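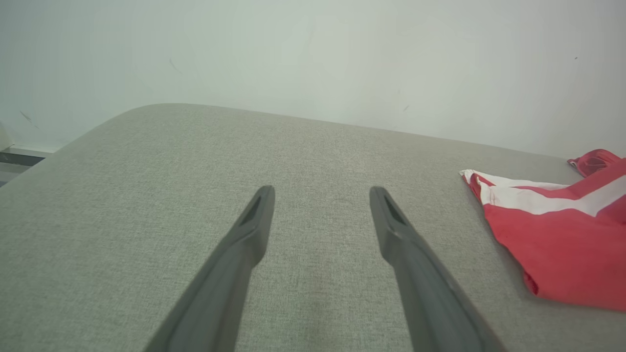

2 Oct 2021

Dye bleed, second go. Cattaneo sent their revised sheet for the fixative and it still says "no transfer to adjacent whites at normal wash temperatures". They don't say what normal is. I wrote to ask in the summer and got a brochure.

Set up as before: red cotton jersey from the Tesow roll, sewn edge to edge with bleached white from the same mill, washed at 40 with the ordinary powder. One lot treated with the fixative at the dose on the sheet, one lot with nothing, one lot soaked overnight in salt and vinegar, which Hicham's aunt swears by and which I've never seen do anything to a reactive dye. Put it in anyway so we can stop arguing.

146 swatches in total. Spoiled a few by cutting across the seam, not replaced.

First wash: treated lot clean to my eye. Untreated lot faintly pink along the seam, worse where the two layers had been lying folded together in the drum. Salt and vinegar the same as untreated. Smells of chips.

Second wash: the treated lot now has a pink line too, thin, on the white side only. Held it to the window and again under the lamp. Under the lamp you would pass it. By the window you wouldn't. I suspect Cattaneo's people only have a lamp.

I don't trust the grey scale readings much either. Bouchra and I scored the same tray without talking and were half a grade apart on most of it, always in the same direction, her kinder than me. If two people who sit at the same bench can't agree, a single printed figure of 4-5 from somebody else's lab means very little. Would like Amr to do a blind set before we put any number in the report.

Water: the meter says 300 on hardness, which is high even for here. Could be that the fixative minds hard water and the sheet was written somewhere soft. Could also be that the meter is wrong, it lived in the damp cupboard all winter. Check against strips.
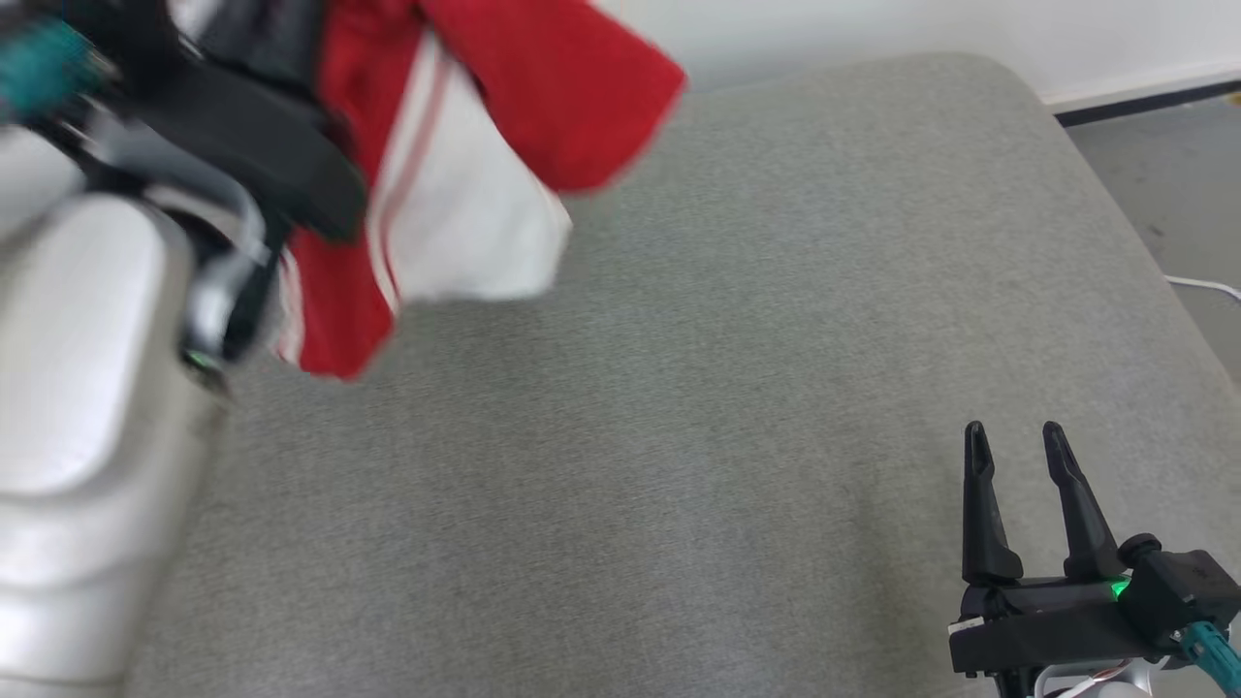 Mostafa Gaber thinks I'm blaming the fixative for a rinsing problem: the short programme on the Zustby takes in far too little water on the last rinse, so loose dye just sits in the cloth and dries into the white, and any treatment on earth would fail that.

Fair, up to a point. It doesn't explain why the treated lot held through the first wash and went in the second, same programme both times. If it was only loose dye I'd expect the worst of it early. Still, cheap to test. Run the next tray with an extra rinse and keep the rinse water in jars, labelled this time.

Spin at 600 for everything from now on. I had been letting the machine choose and the log shows it chose differently on two of the runs, so those aren't strictly comparable. Annoying.

To do
Strips for hardness
3 more washes on the treated lot, extra rinse on half of them
Ask Hatem whether the Tesow roll was scoured before it reached us, the label has come off
Blind scoring, Amr, daylight only
Don't reorder fixative until December, whatever the rep offers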